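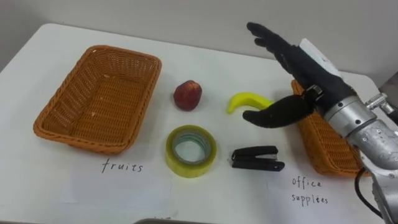

Manico《桌面分拣作业规范》第二版套装：规矩很多，篮子自备

发布于2025年7月1日

先说买到了什么。一本41页的册子，胶圈装订，摊开能放平，这一点值得表扬，因为第一版摊不平，得拿东西压着。两张覆膜的检查卡，一张贴墙，一张随身带。一叠空白记录表。还有一个下载码，通往一个网页，网页上是同一本册子的PDF，以及一份勘误。勘误比我预想的长。

没有篮子，没有标签，没有任何可以分拣的东西。包装盒的大小让人以为有。盒子里多出来的空间由一团牛皮纸填满，牛皮纸的质量很好。

我们组的活儿很朴素：桌上放几样东西，两个篮子，让机械手把水果归水果，办公用品归办公用品。朴素到每次有人来参观，都要问一句“就这个？”。就这个。可是苹果、香蕉、胶带、订书机这四样摆在一起，能吵出来的规矩够写一本书，Manico就真写了一本。

册子的结构

正文分14条，从桌面准备讲到收工归档。每条先给一句硬性要求，再给一段解释，最后是“常见偏差”。我最喜欢看常见偏差，写这一栏的人显然见过世面，语气像小区物业公告，每一句背后都站着一个真实的倒霉蛋。比如第三条的偏差里有一句：“操作员将午餐置于作业区，并被系统正确归类。”没有下文。

硬性要求用“应”，建议用“宜”，允许用“可”，这一套老老实实照着标准文件的路子来。问题在于翻译，或者编辑，或者两者都有：第六条里“宜”和“应”在同一句话里指同一件事。我写信去问，Ostapchuk负责国内售后，回信很快，说“建议理解为应”。这个“建议”该理解为哪一级，我没有再追问。

关于标签

第四条管标签。要求每个容器对应一个标签，置于容器近操作侧，不得被容器遮挡，不得贴在容器内壁。这三样我们都照做，“fruits”在一个篮子下方，“office supplies”在另一个篮子下方，用深色笔手写，后者分成上下两行。

手写是允许的。册子的原话是“可手写，字迹应可辨认”。谁来辨认，没说。我们组对supplies后半截那几个字母看法不一，有人觉得写得挺潇洒，有人觉得潇洒过了头。规范里倒是有一条补充：如果标签内容会作为系统输入，应由未参与书写的人朗读一遍并记录结果。我本来嫌它多事，试过以后觉得是全书最划算的要求，花的时间比找打印机短得多。

扣分的地方：册子对类别命名只有一句话，“类别名称应为常用词”。fruits没有争议。office supplies的边界就很有弹性了。一卷透明胶带放在办公室是办公用品，放在厨房柜子里就不好说，放在搬家的人手里则是命根子。规范希望用户在开工前写一张“归属表”，把争议物品提前裁定掉。想法正确，可惜给的模板只有两行，像是作者认为世界上最多有两件有争议的东西。

关于摆放

第五条讲初始摆放。物品之间应留出手指能进入的空隙，物品不得压在容器边沿上，每轮开始前记录摆放方式。摆成两排两列符合要求，摆成一堆也符合要求，只要写下来。我欣赏这种态度。整本规范最像样的立场就是它：不太管你怎么做，但很在意你有没有记。

订书机侧躺着放行不行？行，附录B里甚至有一小节讲“无稳定直立姿态之物品”，香蕉也归在里面。把香蕉和订书机写进同一小节，需要一定的勇气。

空容器的检查也在这一条。开工前容器内应无残留物。藤编篮子的底部是个藏污纳垢的好地方，小碎屑落进编纹里，不翻过来拍不掉。按字面执行，有一粒白色碎屑也是残留物。勘误里把“残留物”改成了“足以影响判断之残留物”，于是大家都松了口气，篮子也就没人拍了。

关于手

第七条到第九条是核心，讲接近、抓取和释放。写得最细，也最啰嗦。

接近阶段的要求是：手在目标物上方应有一个可分辨的停顿，供现场人员判断它要拿哪一个。理由写了整整一页。我起初把停顿设得很短，自己看录像都分不清那是停顿还是犹豫，后来按册子的建议延长了，旁边站着的人紧张程度明显下降。代价是一轮下来慢了不少，等它去够香蕉的时候，香蕉都快熟透了（夸张了，但组里确实有人趁这空当去倒水）。

遮挡这一段写得马虎。手臂从右侧伸进来，头部相机的视野里右边那个篮子就基本让手和前臂占掉了，凡是做过的人都知道。规范只说“应考虑遮挡影响”。我考虑了，很认真地考虑了，考虑完篮子还是看不见。这种条文应该写明白一点：遮挡期间能不能更新容器位置，靠哪一路相机确认，确认不了怎么办。第三个问题整本书没有答案。

手套的事倒写得周到。第九条要求手部覆盖材料每次开工前检查磨损，指尖、拇指根部各看一遍，接缝处的螺钉也要看。检查卡上给这一步画了一只手，六根手指。勘误已经更正为五根，但墙上那张覆膜卡是不会自己更正的。

胶带这一节

胶带卷有单独的一节，标题叫“环状物品”。看得出编写组在这里吵过架。初稿据说只许夹外缘，定稿则允许手指穿孔，附加条件是释放前应确认手指能够退出，并且其余手指不得同时收紧。

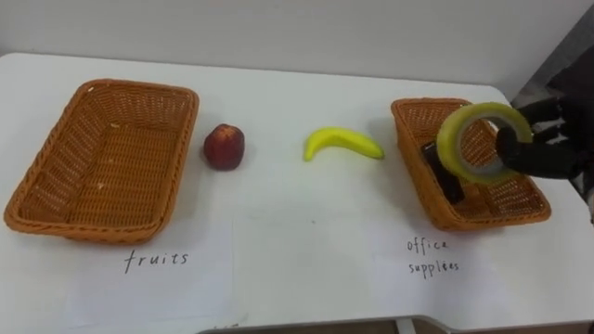 环状物品可以用手指穿过中孔来抓取吗？

可以，前提是释放路径已经事先验证过。第八条允许穿孔抓取，同时要求在正式作业前先做空载退出测试，并在记录表上注明穿孔的手指、物品倾斜方向和释放高度；若退出时物品随手指一起移动，应停止作业，改用外缘夹持。

说得都对。执行起来唯一的困难是“释放高度”怎么量。册子的定义是从容器边沿到物品最低点，而一卷斜着的胶带，最低点在哪儿取决于它此刻的心情。我们后来统一改从手腕位置换算，在记录表备注栏里写清楚换算方法。售后表示这样“可接受”。

还有一处我想替编写组补上：放第二件物品之前，应确认第一件在篮子里占了哪一块地方。篮子不大，先放进去的东西往边上一歪，后来的就只能骑在它身上。规范把“放入”定义成物品整体位于容器边沿以内，骑在别人身上也算整体在内，于是满篮子叠罗汉照样判合格。从统计角度看很美，从收拾篮子的角度看就未必了。

关于停机和人

第十一条管人。作业期间任何人不得将手伸入桌面上方，捡掉落物前应先停机，停机后应等手臂完全静止。字数不多，没有任何幽默，连常见偏差都只写了一行：“认为很快。”

我对全书其他部分可以挑三拣四，对这一条没意见。苹果滚到桌边的时候，人的手会自己伸出去，这和培训过几次没有关系。我们把停机按钮挪到了不用探身就能够着的地方，册子的附录A也是这么建议的，还附了一张平面示意图，图上的人没有脸，站姿十分端正，一看就没有捡过苹果。

有一点提醒：这本规范管的是操作习惯，不能顶替设备本身的安全评估，也不能拿来应付上级检查。前言里写得很清楚，字号也很小。

和Usham那本比

用过Usham的《通用抓放守则》的人会问要不要换。Usham那本薄，语气温和，读着像劝人多喝热水。优点是新人一个下午能看完，缺点是看完以后不知道具体该干什么。Manico正相反，每一步都管，管到你开始怀疑自己以前怎么活下来的。

如果只是偶尔演示，Usham够用。要攒数据、要让换班的人接得上，Manico的记录表值回一半票价。两本一起用也行，只是它们对左右的定义相反，一个以操作员为准，一个以机器人为准。我们混着用过一周，那一周的记录现在单独放在一个文件夹里，文件夹的名字叫“左右”。

Prarora的配套软件

记录表可以导入Prarora的归档工具，盒子侧面印了“无缝对接”。缝还是有的。表上有11个栏位，软件认得其中绝大部分，不认得的是备注栏，也就是我们写得最多的那一栏。导入时它会弹出一句“已忽略非必要信息”，然后真的忽略了。

四月的更新说会修，更新之后那句提示换成了更礼貌的说法。现在我们的办法是把备注另存成文本，文件名和轮次编号对齐。办法很土，查起来很快。

零碎

胶圈装订翻多了会掉页，掉的总是附录B。

检查卡的覆膜反光，贴墙时别正对灯。

空白记录表用完可以自己复印，册子明确允许，这很难得。

术语表把“篮”“筐”“托盘”定义为同一种东西，正文里又区别使用。

索引里有“香蕉”，没有“苹果”。

值不值得买

新组建的小组，买。书里那些看着烦人的要求，多半能省掉以后更烦人的争论，尤其是标签朗读、抓取前停顿和停机取物这几处，照抄都行。已经有自己一套规矩、并且真的写在纸上的，借一本翻翻就够了。规矩只存在于某位同事脑子里的，属于第一种情况，请不要骗自己。

遮挡要重写，归属表模板要加行，六根手指的检查卡应该免费换。换卡的事我已经去信，Ostapchuk回复说旧卡“不影响使用”，毕竟多检查一根没有坏处。

评分：满分五颗，给四颗。扣掉的那颗留给勘误。

补充：有读者来信问藤编篮子合不合规。第二条只要求容器“边沿连续、放置稳固”，材质不限。编得密一点的更省心，边沿有卷边的也没问题。我们用下来唯一的怨言还是底上的碎屑，拍篮子这件事目前排在值班表里，轮到谁谁就说上一轮没拍。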